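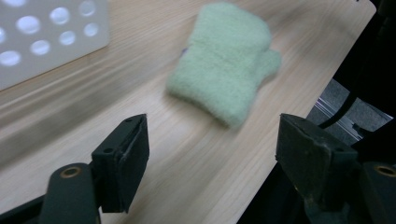 Home Stories Archive About Submissions

The Plollbridge Ferry
10/07/2020
By Yara Khoury

Uriel Carrillo sold the last ticket at 8 and pulled down the shutter. There were still two people on the bench outside. One was Mrs. Oosthuizen, who went home to Faremthorpe every evening. The other was a man he didn't know, with a suitcase between his feet.

"Is it late?" the man asked.

"It's coming," Uriel said. "You can see the light."

They looked. The light was well out past the buoys and didn't seem to move.

"I left here when I was 30," the man said. "My name's Benedito Arruda. I used to load the mail."

Uriel had heard the name. It was on a list inside the closet door, where the old crew had written down what they owed each other for coffee. He thought about that for a minute.

"You owe Gavin Paterson for a coffee," he said.

"Gavin's alive?"

"He's in Faremthorpe. He has the house behind the church."

"Green door," Dineo Oosthuizen said. "He painted it in May and he's been sorry ever since."

Benedito moved the suitcase a few inches to the left. He had meant to stay on the boat, he told them, and go on to Hilluvholm in the morning. His sister had a room for him there. He hadn't planned on seeing anyone.

The ferry came in and bumped the tires. Uriel caught the rope and tied it. Mrs. Oosthuizen went up first, holding the rail, and Benedito followed with his ticket in his teeth because both hands were on the suitcase.

"What does a coffee cost now?" he called down.

Uriel told him.

"Good Lord," Benedito said, and felt in his coat for change.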